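**Duty diary, Kercombe Residence, east pantry**
21/04/2019

The pantry was closed to residents after breakfast so that the annual sorting of dry goods could be carried out. The undersigned was on duty throughout. Hongjun Dong joined at ten and remained until the shelves had been put back.

The two upper shelves were cleared first. Most of what came down was rice, lentils and canned tomatoes, all of it within date. Four bags of flour from the Nidano order had been stored behind the tea and were moved forward. One had a split seam and was discarded. The shelf paper, last changed in August, was lifted and replaced. It had stuck badly at the back corner — a syrup spill, by the smell — and the wood there required two washings.

The snack shelf took the greater part of the morning. Residents have been in the habit of leaving single items loose among the jars, and the outer boxes are thrown away long before the contents are eaten. It was agreed that single-serving snacks will from now on be kept together in a clear plastic bin, where they can be seen without unpacking the shelf. Items will go in with the printed panel readable wherever the wrapper allows. Several residents have asked for this, two of them on medical advice, and the request is a reasonable one. 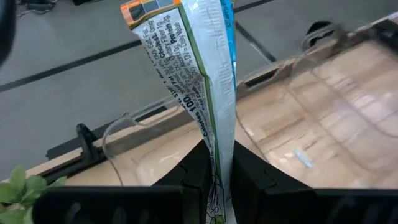

A limit was also discussed. The kitchen notice still refers to snacks of up to 100 calories for the afternoon tray, and Hongjun Dong proposed that the wording be kept as it stands. The undersigned concurs. Larger bars will remain on the lower shelf with the crackers and will be offered on request. Wrappers that are creased so heavily that the figures cannot be made out are to be set aside and used first, by staff if necessary.

The budget was reviewed over lunch. The snack line stands at 700 for the quarter, of which 94 has not been spent. No further order will be placed with Vander until the present stock has gone down. The Fan account was settled last week and the receipt is in the blue folder, second pocket.

In the afternoon the labels were written out again in black marker. The old ones had faded, and "oatmeal" had been corrected so many times that it could hardly be read. Twenty-nine labels were needed and the roll held 50, so the remainder has been placed in the desk drawer with the scissors. The step stool has a loose foot and must not be used until it has been repaired — a note has been taped to the seat.

Residents were readmitted at four. One complaint was received, concerning the whereabouts of the good marmalade. It is on the middle shelf, left side, behind the honey.

Outstanding: mousetrap behind the radiator to be checked; light bulb over the door to be replaced; key to the tea cupboard still missing.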